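Blog > Robot stuff > Grippers

Two grippers, one black mesh cup, and most of August

By Tatu Swai, posted on a Friday
6 minute read

So I finally did the thing I kept saying I'd do, which was to stop arguing with myself about grippers and just run both of them on the same job in the simulator. I've had the Ninudow two-finger model set up for ages (it came with the arm package, I never questioned it) and then Ullell put out a model of their wider one and I got curious. Same arm, same wooden table, same controller settings. The only thing I let myself change was the hand on the end.

The job is picking up a black mesh thing lying on its side. Think of the kind of cup you'd keep pens in. I picked it on purpose because blocks are too easy. Any gripper can pick up a block! A mesh cylinder on its side rolls when you bump it, and the collision shape is a pain to get right. I spent a whole evening on the collision shape alone and I'm still not totally happy with the rim.

I started with the Ninudow and let the Minja controller do its default thing, where it plans a path to a point over the object and then drops down. The arm ends up folded pretty tight when the target is this close to the base, and the wrist comes in low.

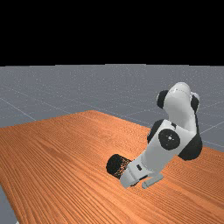

Wrist right down at the tabletop, up against the cylinder.

I don't love how low that is. Minja has a setting for how much room to leave over the table, and the default is tiny. You can raise it, but then the fingers don't reach far enough around something lying flat, and you get a pinch on the very top of the curve, which is the worst place to pinch a round thing. I went back and forth on that number for way too long and ended up leaving it alone so the comparison would be fair.

Then I wrote a little script to run 200 tries with each hand, nudging the starting spot of the cup a bit each time, and went to make dinner. When that looked okay I got greedy and set it to 2,000 overnight. My laptop fan has never sounded like that before. I had to move it to the kitchen at 11 pm so I could sleep. 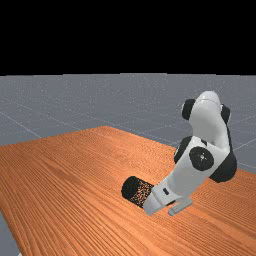

The thing that surprised me going through the logs was how much the approach angle mattered compared to the hand itself. I'd been all ready to write a post about finger width! Both grippers did fine when they came in lined up with the cylinder, and both of them got clumsy when they came in crossways and shoved the side with a knuckle. The Ullell is a little more forgiving there, I think because of the wider opening, but it's also bulkier, so it bumps into things the Ninudow slides right past. If I was working in a crowded bin I'd probably want the narrow one back.

Where they really split was rim grabs. That's where you skip the body of the cup and put one finger inside and one outside, then close on the edge. I only tried it because a reader left a comment on my last post asking why I was squeezing the whole cup like a soda can. Fair question! To line it up I switched to the close-up view near the fingers, running through Panduvex, which is the camera plugin I complained about in the spring. It's better now. The delay is gone and it doesn't crash when you resize the window, so I take back maybe half of what I said. 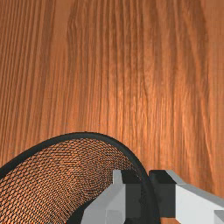

Close-up view with the rim in the gap between the fingers.

You don't get much room for error in there. If the rim sits nearer to one finger, that side touches first and pushes the cup over before the other side catches up. Minja has a soft close mode that's supposed to help, and I did see fewer tipped cups with it on, but it's slow and I'm impatient.

For now I'm keeping the Ninudow on for everyday stuff and saving the Ullell for rim grabs. Next I want to redo the mesh with a proper collision shape for the rim and run the overnight batch again - all 2,000 - with the laptop in the kitchen from the start. If anybody has a good way to model thin mesh that doesn't slow everything to a crawl, please leave a comment. I've tried the thick shell trick and it makes the fingers stop short of the surface, which drives me nuts.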